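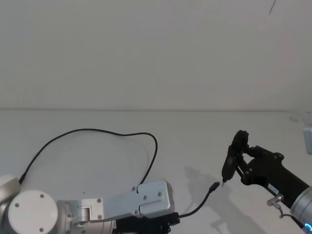
Bench helpers wanted – Skerketti, Taltomgate

We need 2 more people for the sorting and packing benches, start as soon as you can. Part time, mornings mostly. Could turn into more hours later in the year but can't promise that.

The work
Sorting returned household bits, checking them over, wiping down, folding, bagging, boxing. Tea towels, mugs, cutlery, small kitchen stuff, the odd lamp. You get a tray, you work through it, you put the sheet in the slot at the end. Standing or sitting, up to you, stools are there. White tabletops, so please no biro straight on the surface. Use the pads.

Not heavy. Nothing over 6 kilos and there is a trolley for the boxes anyway. You will be on your feet for part of the shift and the room gets warm after lunch.

Who we want
No experience needed. Steady hands, decent eyesight (glasses fine), able to tell a chipped mug from a good one and write it down so someone else can read it. Reasonable English for the labels. Over 18. We've had students, retired people, parents fitting it round school – all fine. If you packed for us in April you can come back, just say so when you write and we'll skip the induction.

Hours and pay
Shifts are 9 till 1, with a paid break. Minimum of 2 shifts a week, no maximum as long as there are trays to do. Pay is hourly and goes out on the last working day of the month, rate is on the form. There's a 200 pound bonus for anyone who stays to the end of the Proltia order, paid with the last month. That order is 3320 items and we are not far into it.

Bring
Flat closed shoes. A water bottle with a lid. Something to tie long hair back. Lockers on the corridor, you need your own padlock. Kettle and fridge upstairs, shared with Coman so label your milk.

Getting here
Side door, not the shop front. Bell is stiff, press hard. Bikes in the yard, no parking for cars im afraid except the blue badge space. Step free to the benches but the kitchen is up a flight of stairs – tell us beforehand if thats a problem and we will bring the kettle down.

To apply
A few lines to Drahomíra Brabec saying which mornings you can do and when you could start. CV if you have one, dont write one specially. No cover letters please. Short trial shift first, paid same as any other. Bohumila Čierny runs the benches and will show you round on the day.

Posted 22/06/2026. Stays up untill both places are filled.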